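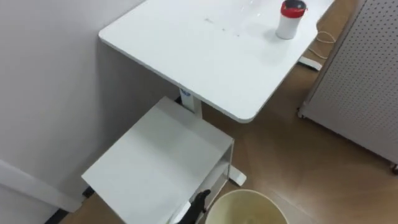

Cleaning a Herringbone Wood Floor by Hand
Viktória Fülöp, 29/03/2001

I love a herringbone floor more than almost anything else in a house, and I love cleaning one too (yes, really!). The pattern goes two ways at once, so the light shows up every streak you leave behind. A little patience fixes that.

What you need
A soft broom or a vacuum with a bare-floor brush
2 buckets
A flat mop with a washable cotton pad, plus a spare pad
Floor soap made for sealed wood
A dry towel

Before you start, find out what finish you have. Put a drop of water in a corner and leave it for 5 minutes. If it sits there in a bead, the floor is sealed and you can go ahead. If it soaks in and leaves a dark spot, stop, and use the method for oiled floors instead.

1. Sweep toward the door. Go over the room once along the blocks that lean left, then again along the ones that lean right. It sounds fussy, but grit loves those little corners where the ends meet.

2. Mix the soap in the first bucket, weaker than the bottle says. Fill the second with plain water for rinsing the pad.

3. Wring the pad until it stops dripping, then wring it again. Standing water gets into the joints and lifts the edges.

4. Mop in long strokes that follow the length of the room. Forget the zigzag here, you'll only make yourself dizzy. Rinse the pad every few strokes and change it at the halfway point.

5. Dry with the towel under your foot, shuffling backward. I put the radio on for this part!
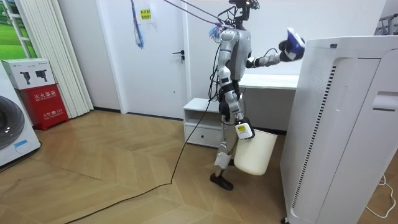 Wooden herringbone in a bright room.

Our hallway in Sirnville has roughly 11 square yards of oak, and the whole job takes me less than an hour. I do it every other week, and more often from November on, when the boots come in.

For heel marks, try a clean tennis ball before you reach for anything in a bottle. Rub lightly and wipe. Scratches that catch your fingernail need filling, and I'll cover wax sticks on a separate page.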